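Netetti Residence Services
Resident Support Desk
Ticket 974
Category: Room furnishings and drinkware
Priority: Normal
Opened by: Poppy Rowbotham, second-floor resident
Assigned to: Eftychia Galanis, Furnishings Support
Status: Closed, with one follow-up item

Summary of request
The resident reports that liquid placed or spilled on the round bedside table reaches the floor and the edge of the bedding. She also reports that one insulated bottle will not stay upright on the table and that a second bottle leaks when closed. She requests either a replacement table or advice on how the present one should be used.

Entry 1, Support Desk, 9:10 a.m.
Request received by web form and acknowledged. The resident was asked to confirm whether the table had been supplied with the room or brought in privately. She replied that it was supplied and was in place when she moved in. The inventory lists it as a Fujimoto round side table, bamboo, one of 30 purchased for the building. No earlier report is recorded against this item.

Entry 2, E. Galanis, 11:40 a.m.
Resident contacted by telephone. She states that the table is used for drinks during the evening and overnight, and that on two occasions in September a drink was knocked over in the dark. In both cases the liquid went through the top and not over the rim. The resident was advised to keep her drinkware in the room for inspection and to leave the table in its usual position beside the bed.

Entry 3, E. Galanis, 2:15 p.m.
Room visited with the resident's agreement. Items examined at the table.

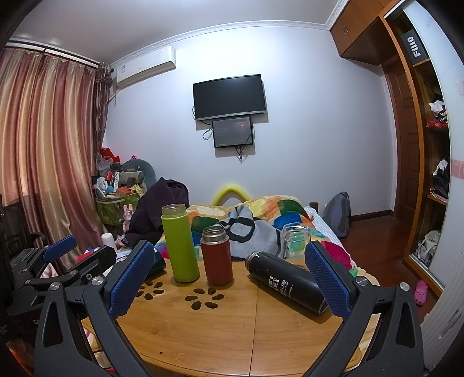
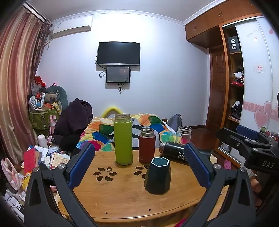
The Fujimoto table is a decorative model and was not purchased as a serving surface. Its top is pierced by oval openings arranged in flower shapes, and any liquid that reaches them will drain directly to whatever is underneath. This is a feature of the design and is not recorded as damage. The table was pressed by hand at four points on the rim and did not rock. A level placed across the top in both directions gave a satisfactory reading. The floor beneath was dry at the time of the visit, with a faint ring mark which the resident attributes to the second spill.

Entry 4, E. Galanis, 2:40 p.m.
Drinkware checked one item at a time, each filled with cold water at the bathroom sink and returned to the table for ten minutes.

Lime-green bottle: no leak when closed. Stands securely on the solid part of the top.

Dark red bottle: leaks when closed and tilted. The sealing ring inside the lid was found folded over on one side. The ring was removed, rinsed, and seated again. Second test passed.

Black bottle with white lettering: no leak. Stands when placed on the solid part of the top. When placed with its base partly over one of the flower openings, it moved when the table was bumped. The resident confirms that she normally lays it on its side for this reason. She was advised against doing so when it is full.

Green mug: no fault. It has no lid, and the resident believes it was the item knocked over on both occasions.

Glass jar: no fault found. Not in regular use for drinks.

Entry 5, Support Desk, 3:30 p.m.
Replacement request referred to Hatsue Mizuno, Purchasing. Reply received the same afternoon. A replacement table with a solid top is available from Rido, but it is wider than the present one and would restrict access to the bed. Purchasing recommends a fitted tray. The Jokent round tray, raised edge, is held in stock at a charge to the department of 4000 yen. There is no charge to the resident.

Entry 6, E. Galanis, 4:50 p.m.
Tray delivered and placed on the table. It covers both groups of openings and leaves the rim exposed. One cup of water was poured onto the tray as a test and was fully contained. The resident was given the following instructions:

1. Keep all open drinks on the tray.
2. Empty and dry the tray daily.
3. Do not place hot pans or kettles on the tray or on the table.
4. Check the sealing ring of the dark red bottle after each wash.

Entry 7, Support Desk
Resident contacted by email one week after the visit. She reports no further spills to the floor and no leak from the red bottle. She asks whether the ring mark on the floor can be treated.

Follow-up
Floor mark passed to Haruto Higuchi, Building Maintenance, under a separate request. Ayane Higuchi, Inventory, has been asked to add a note on the pierced top to the record for this table model, so that a tray may be offered when a room is assigned.

Resolution code: 2 (resolved with accessory, original item retained)
Ticket closed by E. Galanis.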